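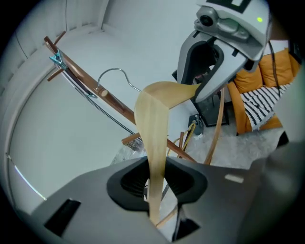 그래서 빨래는 언제쯤 맡길 수 있느냐고, 견학 온 분이 신발도 갈아 신기 전에 물으셨습니다. 설거지는 기계가 한 지 오래인데 건조대에 너는 일은 왜 아직도 사람 몫이냐는 말씀도 하셨고요.

저희 Drukcombe는 바로 그 질문을 붙들고 사는 회사입니다. 짧게 답하면 "일부는 지금도 되고, 대부분은 아직"입니다. 길게 답하기 시작하면 점심시간이 다 갑니다. 저희가 이 이야기를 너무 좋아해서요!

## 무슨 일을 하나

집과 작은 작업장에서 매일 되풀이되는 허드렛일을 로봇이 어디까지 할 수 있는지 시험합니다. 널기, 걷기, 개기, 집게 물리기, 옷걸이 걸기, 부품 상자 채우기, 포장 끈 묶기 같은 일입니다. 대단해 보이지 않지만 해 보면 정말 어렵습니다. 특히 얇고 흐늘거리는 것들이 그렇습니다. 컵은 집어도 컵 모양 그대로인데, 얇은 천은 잡는 순간 모양이 바뀌고 놓는 순간 또 바뀝니다. 두 겹이 한꺼번에 잡히기도 하고, 한쪽 끝을 잡으면 반대쪽 끝이 어디로 갔는지 다시 찾아야 합니다.

연습 공간에는 소파도 있고 나무 건조대도 있습니다. 반듯한 작업대 위에서 잘되던 동작이 거실 같은 곳에 오면 흔들리는 경우가 많아서, 처음부터 살림살이 사이에서 해 봅니다.

## 지금 어디까지 왔나

얇은 천 널기 과제는 지금까지 1,532회 시도했습니다. 초반 200회는 거의 다 떨어뜨렸습니다. 최근 1,000회 가운데 700회는 사람이 손대지 않고 끝까지 갔습니다. 집안일로 치면 아직 답답한 수준이지요. 열 장을 널면 세 장은 사람이 다시 널어야 하니까요. 그래도 초반 기록을 기억하는 저희는 이 숫자를 볼 때마다 신이 납니다.

작업장 쪽은 조금 더 빠릅니다. 물건의 종류와 놓이는 자리가 정해져 있으면 로봇도 훨씬 안정적입니다. 포장업체 Prendergast와는 상자 채우기를, 세탁 공장을 운영하는 Nirnitia와는 수건 분류를 함께 시험하고 있습니다. 분류는 꽤 잘됩니다. 개는 건… 네모난 수건까지는 됩니다. 고무줄 들어간 침대보는 묻지 말아 주세요.

## Hetirness 프로젝트

가정용 과제만 모아 진행하는 사내 프로젝트입니다. 과제마다 성공한 시도와 실패한 시도를 함께 기록하고, 잘된 장면만 골라 보여 드리지 않습니다. 실패 기록이 다음 과제를 고르는 데 제일 요긴하기도 합니다. 다음 차례는 양말 짝 맞춰 널기이고, 12월에 첫 결과를 올릴 예정입니다.

## 견학과 문의

견학은 평일 오후에 받습니다. 집에서 제일 귀찮은 일이 무엇인지 하나씩 적어 와 주시면 과제 목록에 넣어 두겠습니다. 지금 목록 맨 위에는 이불 커버 씌우기가 있습니다.

2019년 10월 7일 월요일 고침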